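I have been going to the open evenings at the Usell observatory for thirteen years now, and I've lost track of how often somebody at the coffee table has asked me whether we've found them yet. They mean the aliens, bless them. I used to sigh a little. These days I pour them a cup and tell them I'd love to know as well, and then we usually get talking about something much nearer to home, such as why the Moon looks so big over the car park.

What I'd like to say, if you'll let me ramble, is that we ought to be kinder to the dull signal. Last June the radio group in Clurolville spent 40 nights listening to one patch of sky, and what they had at the end was a long table of interference: phones, satellites, a faulty electric fence on the Camenzind farm (they were very decent about it and had it mended within the week). The local paper gave it two sentences. I thought it was the best piece of work the group had ever done, and I still do!

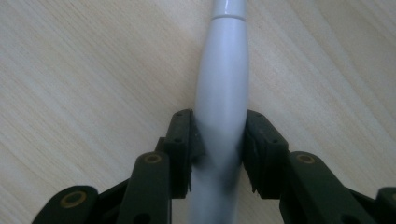 *A smooth, glossy cylinder with a thin seam near the top, held between two dark green fingertips.*

Oda Blomqvist, who taught me most of what I know about receivers, kept a notebook of every odd blip she ever logged. There were 570 of them when she retired, and she had traced all but 7 to something on the ground or in orbit. People always wanted to hear about the seven. She would much sooner talk about the others, and could keep you there till the heating went off, telling you how one had been a taxi radio and another a baby monitor two streets away.

I do understand the pull of the big story. I read the Cultgate newsletter every month, and when there's a headline with "mystery" in it I go straight to that page like everyone else. But I wish the follow-up got the same space, with the same large type, when the mystery is put down to a microwave oven. Children in particular seem to enjoy that part. They like finding out how you'd catch the oven at it, and they ask far better questions about it than I ever did at their age.

So do come along to an open evening if you're near Usell, and bring a warm coat and somebody who is easily distracted. We'll probably show you some noise.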